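## Shopping for a Robot That Hangs Pictures

The first thing Kam-wah Chiu did with her equipment budget was not spend it. She runs fit-outs for Cosley, a company that furnishes rental apartments, and her crews put up 300 frames in a busy month. She wanted a two-armed robot to take on part of that, and she gave herself until November to plan for one.

What a great way to start! Before calling a single supplier, she had her people record the job from head height, so every bidder could see the work as a person doing it sees it – both hands, the wall, the frame between them. 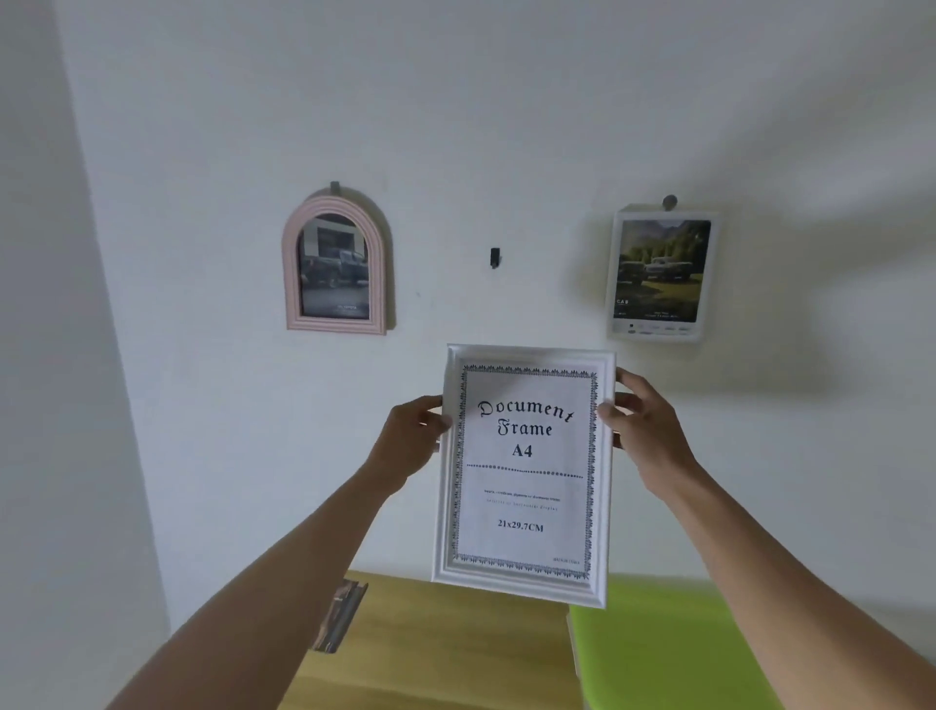 Those recordings changed the budget. Chiu had put most of the money into the arms. Now a big share goes to grippers, because a wide molding needs a light hold on both sides and a steady tilt as it goes up to the hook. Lodlow and Dinu both quoted, and she asked each for a trial at the Grillitthorpe site, using ordinary frames from the stockroom.

Her plan also sets aside up to 30 percent for things that never show up in a brochure: spare fingertips, training, a cart that fits through a narrow door. She is planning on two machines over three years, with the second ordered only when the first has a full season behind it. I love that kind of patience, and I can't wait to see the trials.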